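[harnomis-users] Re: Contact detector fires early on shiny worktops
From: Merja Kallio
To: harnomis-users

On Friday, Bendik Torvik wrote:

> We upgraded Harnomis last week and the grasp segmenter is now
> cutting the "reach" phase short on anything filmed over metal.
> Wood and cloth are fine. On steel it decides the fingers have
> touched the object while there is still a clear gap, and the
> "hold" label starts up to 4 frames too soon. I've turned the
> contact threshold up and down all afternoon and only managed
> to move the problem about. Is it the depth model, or am I
> holding it wrong? Also, does the Plomora exporter still write
> both hands to one track? Ours come out merged.
>
> Bendik

Hi Bendik, hi all,

I'm so glad you posted this, I've been staring at the same thing and had half convinced myself it was our labels! It's the depth model. Or more exactly, it's what we do with the depth model. The contact score takes the nearest fingertip point and the nearest point on the object mask, and on polished metal the depth under the fingers gets dragged about by the streaks of light. The threshold can't help you there, as you found, as both distances are wrong by an amount that changes from frame to frame.

Aatos put a branch up (steel-contact) which I've been running since Monday and I really like it. It does two things. First, it fits a plane to the worktop over the whole clip and ignores raw depth for anything that falls on that plane. Second, it wants the gap to stay closed for 100 ms before it calls it contact, and then it walks the label back to the first closed frame, so you don't lose the true start. The second part is about ten lines of code and I wish I'd written it.

I ran it over our kitchen set, 600 clips, all bimanual. The old detector started "hold" early in 253 of them. I haven't been through every clip with the branch yet, so no proper figure from me, but the ones I have opened look much better and a couple made me cheer out loud. It is slower, mostly the plane fit. Pirjo thinks that can be cached per camera position, and if she's right it'll hardly show.

On the exporter: yes, it merges them if hand_id is missing from the config. Put

hand_id: keep

under the tracks section and you'll get left and right apart again. The default changed and the release notes don't mention it. Kalevi, could you add a line?

If anyone wants a good stress test, go for thin, pale things lying flat on metal. The object mask has hardly any height to work with, so a fraction of an error in depth swallows it. My favourite at the moment is a cup lid, one white plastic disc on a brushed steel counter, with the hands open on either side of it and bright streaks running down the metal near the fingers. The frame I'm attaching should come out as "reach" for both hands. It's also a fair test of the object picker: there's a whole stack of matching lids in the tray between the forearms, closer to the body, and you want the mask on the single one.

Merja
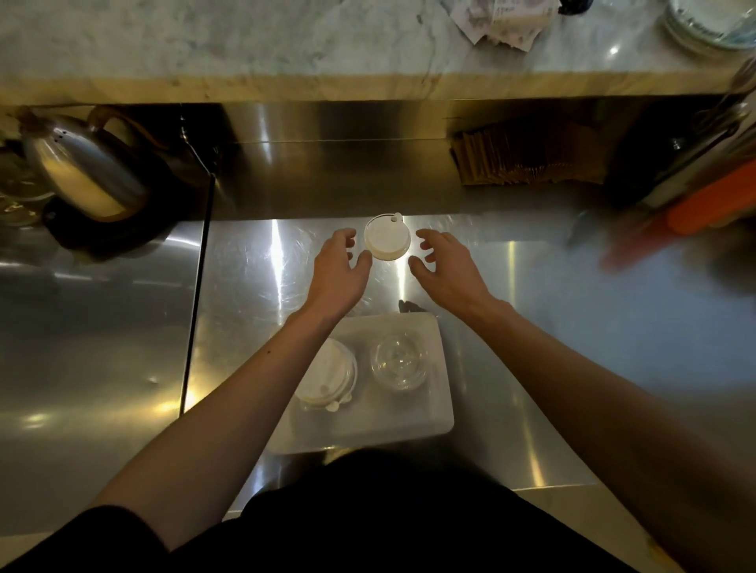
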